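Plilex Practice for Two-Arm Tabletop Handling

The Plilex Practice is a set of working rules for robot cells in which two arms share one table and handle loose objects together. 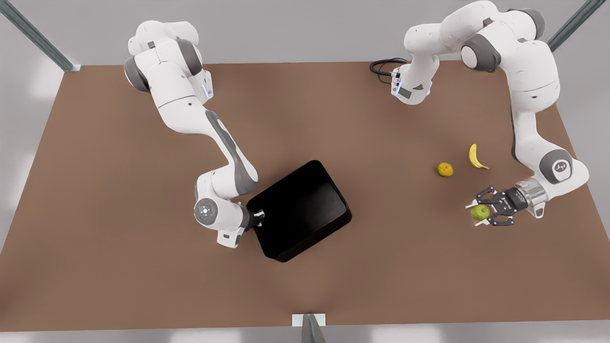
Scope

The Practice covers fixed cells with two jointed arms mounted on or beside a single work surface. It applies to physical cells and to simulated ones, and most of its clauses are written so that the same check can be run on either. Typical tasks are packing, sorting and tray loading, where one arm steadies a container and the other brings items to it.

It does not cover mobile bases, arms that hand parts to a person, or cells that handle blades, glass or heated goods. Users are told to carry out a full risk assessment under the law of their own country before any of the rules are used on a physical cell. The Practice is meant to sit beside national and international safety standards, and it takes no position on where those standards overlap.

History

The first draft was written by Kenta Sugiyama, a cell designer at Sekiguchi, after the company found that its own sites were using different names for the two arms. A fault report from one site would say "left" where another would have said "right," and programs copied between sites had to be checked line by line. The draft was 11 pages long and dealt almost entirely with naming and with who may move first.

Osano, which builds grippers and wrist parts, joined the work later and added the sections on grip and release. Simulation was brought in with the second edition. The third edition, in force from 2 January 2025, merged the physical and simulated rules into one text and dropped a separate annex for fruit and vegetables, whose contents were moved into the general section on soft items.

Naming of arms

Arms are named from the robot's side of the table, as if the robot were a person looking out over its work. An operator who stands facing the robot will therefore see the right arm on the left. The rule applies to programs, labels, logs and spoken instructions. Screens that show a view from the operator's side must keep the robot's naming and may not swap it.

Grippers take the name of the arm that carries them. Where an arm can change tools, the log must record the tool as well as the arm.

Roles

At any moment during a shared task, each arm has one of three roles.

Holder: the arm that steadies a container or fixture. It may adjust its grip but may not move the container unless the other arm is clear.

Carrier: the arm that picks up, moves and releases items.

Idle: an arm with no task. It waits at its rest pose, outside the shared zone.

Two arms may not be carriers in the same zone unless the cell has been approved for crossed paths. Roles can be exchanged during a task, but both arms must stop first. The exchange is written to the log before either one moves again.

Table layout

The table is divided into a holding area, a supply area and a shared zone between them. The container stands in the holding area. It does not need to be square to the table, and a turned container is allowed as long as its angle is known to the program and the carrier can reach the opening without passing over the holder's wrist.

Items in the supply area should be placed so that the gripper can close on one without touching another. The Practice gives no fixed distance for this. It asks for a gap wider than one open finger of the gripper in use, measured at the narrowest point. Long or curved items such as bananas are measured from their ends as well as their sides.

Surfaces should be matte and of one color. Dark containers on a dark table are permitted only if the vision system has been tested with that pairing.

Holding a container

An open box is held at a wall or corner. The holder's fingers should extend no farther into the opening than the grip requires, and no part of the wrist may cover the opening. The preferred point is the corner farthest from the supply area, which leaves the carrier the most room. If the box has flexible walls, the force limit is set by test with the box empty, then checked again with it full.

Picking and carrying soft items

Fruit is treated as a soft item. The rules for picking are:

The gripper opens wider than the item before it comes down.

The fingers close at low speed until contact is sensed on both sides.

The item is lifted straight up and held for a short pause before any sideways travel.

Sideways travel is limited to 400 millimeters per second inside the shared zone and 600 outside it.

The item is released inside the container, below the rim, and is never dropped from above it.

Small round items are picked before long ones where the order is free. This is advice only, and a site may choose another order if it writes down the reason.

If an item slips, the carrier stops and the holder stays where it is. The program may try again once. After a second slip the item is marked as refused and left for an operator.

Cables

Cables at the base of each arm must be secured so that no loop can enter the shared zone. Spare length may be coiled on the table behind the base, but not in front of it. Connectors are checked for seating at the start of each shift.

Simulated cells

A simulated cell must use the same arm names, zones and speed limits as the physical cell it stands for. Objects need correct size and mass. Color and surface finish may be approximate unless the test is about vision. Results from simulation can support a change of layout or program, but they cannot replace the trial on the physical cell.

For a full trial, the Practice calls for 508 complete picks without contact between the arms. Slips do not end the trial, but they are counted and reported.

Records

Each site keeps a record of role changes, refused items and stops. The software package Hetska can write these records in the form the Practice asks for, though any tool that produces the same fields is accepted. Sites review their records every November and send a summary to Plilex.

Criticism

Some users have objected to the ban on swapped views, saying that new operators learn faster when the screen matches what they see. Others regard the single retry after a slip as too strict for wet produce. The third edition kept both rules unchanged.

See also

Collaborative robot
Pick and place
Parallel gripper
Robot simulation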